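Spent Wednesday finding out why our grasp planner, Mollach, was fine on every opaque dish in simulation and poor on the translucent ones. Writing it up in case it saves someone else the day.

Setup first. Wrist camera feed goes into the perception node, Sikder, which gives a mask and a rim estimate. Mollach takes the rim estimate and picks a grasp pose. The controller does the rest. All in sim for now.

Over 2,140 episodes the opaque set was fine. Almost all the failures were in the translucent set, and nearly all of those came in the last part of the approach, when the dish gets close to the wrist camera.

I blamed the controller. Spent the morning on gains and logging joint error at every tick. Tracking was good. The arm was going exactly where it was told to go, and it was being told the wrong place.

So, perception. The mask was splitting wherever a dark background edge showed through the dish. Sikder took that edge as the boundary, fitted a curve to it, and the rim estimate jumped inwards by 7 mm between one tick and the next.

Mollach replans on every update, so one bad rim meant a new grasp pose late in the approach. By then there is very little room to correct.

Two changes. The rim fit now carries over from earlier ticks, and a jump above 2 mm is rejected unless it holds for several updates. Mollach also stops replanning for the last 80 mm and only servos on the fingertip offset.

Wrist view, close in, with the background showing through the green:
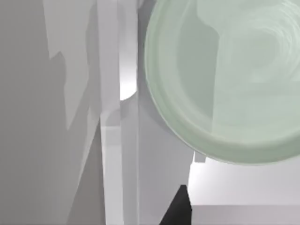
Malsha Gunawardena asks whether freezing the plan that late just hides a bad estimate, and whether we'd do better to train Sikder on more translucent material.

Fair point, and we want both. The freeze is a config flag, so I can switch it off once the new training set is ready and compare the two on the same seeds.

Rejection code is in the Sikder branch. Mollach change goes in after Dinesh has reviewed it.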